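Chapter 4
Planning and Paying for the Equipment

What you will learn in this chapter

How to write down the job before you look at any price list
How to separate the price of a tool from the cost of owning it
How to compare an offer to buy with an offer to rent
How to prepare a budget page which another person can check

4.1 Begin with the job

In the first three chapters we spoke about what a robot arm can do in a home and what it must learn before it can do it. Now we come to money. Many students are surprised that this chapter stands so early in the book. I have put it here on purpose. A small project usually makes its largest payments in the first weeks, when the people in it know the least about their own work.

Let us take one case and keep it through the whole chapter. Ximena Zamudio plans a small project at a training centre in Prillovska. The aim is that a robot arm will handle clothes in ordinary bedrooms: take a shirt from a bed, spread it, fold it and lay it to one side. Before the arm can learn this, people must perform the same work many times with hand-held grippers which carry a camera. Her question is simple to ask. Which equipment must she buy, how much of it, and in which month?

Her first draft was a shopping list. It had two robot arms on the first line and the grippers on the last one. When she showed it to her colleagues, they asked her how many shirts would be folded in the first month, and by whom. She did not have an answer, so the list was put away and she began again with the job.

A description of the job should be short. One page is enough. It should say what object is handled, in which kind of place, by how many people, and what must exist at the end. For the Prillovska project the page said that the end result of the first stage is 1000 good recordings of work with clothes, made in real rooms which differ from one another. There was no robot arm anywhere on this page. The arm belongs to the second stage, and therefore its price could wait until the second stage also.

4.2 The price and the cost

The price is what stands on the offer. The cost is everything that you pay until the day when you stop using the tool. Beginners plan with the price, and then they have trouble in the middle of the year.

Ms Zamudio received two offers. The first came from Gustance, which sells a complete hand-held gripper set for 2699, with camera, mount and carrying case. The second came from Bouzid, which rents a similar set by the month and takes it back for repair when something breaks. On paper the rented set looked cheaper for a short project and dearer for a long one. This is true for almost every tool, and it does not help us much until we know how long the project will really last.

She then wrote down the things that were in neither offer:

Spare fingers and screws
Memory cards, and a disk to keep the recordings
Batteries and a second charger
Transport between the rooms
Clothes of different size, colour and cloth
Hours of work for checking the recordings
Insurance for the homes where the work is done

The line for checking was the largest of all. A recording must be watched by a person, who decides if it is good. If the gripper misses the cloth, or if the hand of the worker covers the camera, the recording may be of no use. In her plan she reserved 40 hours for this in the first month. The transport line was small, but it was paid in cash and very easy to forget.

4.3 How many sets?

A common mistake is to buy one set for each worker. People need rest, rooms must be prepared, and clothes must be put back in disorder before the next attempt. During all this time the gripper lies on a chair. Draw a simple timetable of one working day and mark the hours when each set is really in a hand. You will often find that two sets can serve three workers without much waiting.

On the other side, one set alone is a risk. If a finger breaks at ten in the morning, all the paid workers have nothing to do until the part arrives. So the smallest sensible number is two, even for a very small project. The second set should be of the same model as the first. If the grippers differ, the recordings will differ as well, and somebody must later decide if they can be used together.

4.4 Look at the real place

Please do not plan from a drawing of a clean laboratory. Go to the rooms. A bedroom has narrow sides, cables, boxes and soft things which change their form when they are touched. A gripper that is comfortable above a table can be tiring above a low bed, where the worker must bend and stretch the arm. A heavy set may have a lower price, but a tired worker makes fewer recordings in an hour, and you pay for the hour in any case.

Ms Zamudio visited 11 rooms in the district of Wunduria before she signed anything. She took a sample gripper with her and wrote down for each room the free space beside the bed, the light and the nearest socket. Her visits were finished in May, and only after them did she choose the number of sets and the length of the cables. You will make the same kind of notes in Exercise 4.2. The form for it has one line for each room, and the last column, for your remarks, should not stay empty. 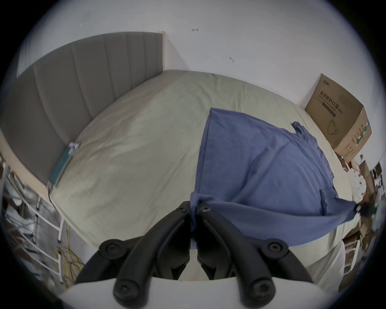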